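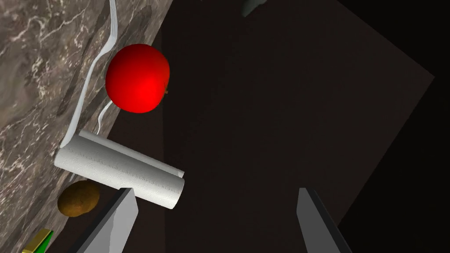
Simulated kitchen set: acceptance rules before episodes go in the training pool
Forum > Practice and standards > Manipulation

kerb_weight
Posted 19th March
We're drafting a house standard for simulated kitchen episodes at Wernthorpe. Current draft:
2.1 Every episode carries the scene seed, asset list version and physics timestep.
2.2 Objects must be at rest before the arm moves. Anything still settling after 10 frames is rejected.
2.3 Wrist view and body view are logged on the same clock.
2.4 Asset labels come from the asset list, never from looking at the render.
Comments welcome, mainly on 2.2.

ostler29
2.2 is too blunt. We ran the same rule on the Kusuma scenes and lost 283 episodes, most of them to round produce near a counter edge. Apples creep. A velocity threshold per object class would be fairer.

kerb_weight
Per-class thresholds mean someone has to maintain them. I'd sooner fix the collision meshes.

dunnage
Fix the meshes and keep the rule. If an apple is drawn clear of the stone with no shadow under it, I can't tell a render fault from a contact fault, and neither can a reviewer. Suggest a 2.5: contact shadows on for any view a human has to check.

ostler29
Shadows cost render time. Log the contact pairs instead and let the reviewer read those.

dunnage
Reviewers don't read contact pairs. They look at the picture.

plinth_b
Separate point on 2.3. Please add a start posture check from the body view. Ours is: fingers apart, nothing between them, gripper clear of the counter.
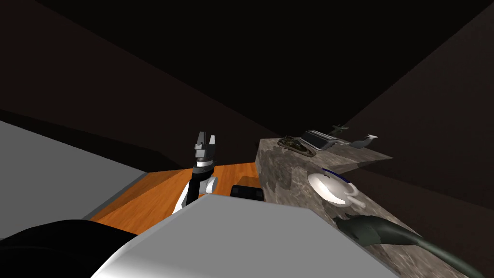 Body view, fingers up and slightly apart, counter to the right.

kerb_weight
Agreed in principle. How do you test "clear"? By eye or by distance?

plinth_b
Distance, from the sim state. The view is only for sign-off. Note how much the pale body shell hides at the bottom. I wouldn't accept a floor clearance check from that angle.

ostler29
Then 2.4 should cover sign-off too. On the far part of that counter there's a dark thing I'd call a model plane and somebody else would call an animal.

kerb_weight
Yes, will reword. 2.2 stays as written until July, with rejects kept in a separate folder so we can recount if the Florkidbridge meshes turn out better. 2.5 is still open. I'd like render times from anyone who has run with shadows on.

dunnage
Will post mine when the batch is through.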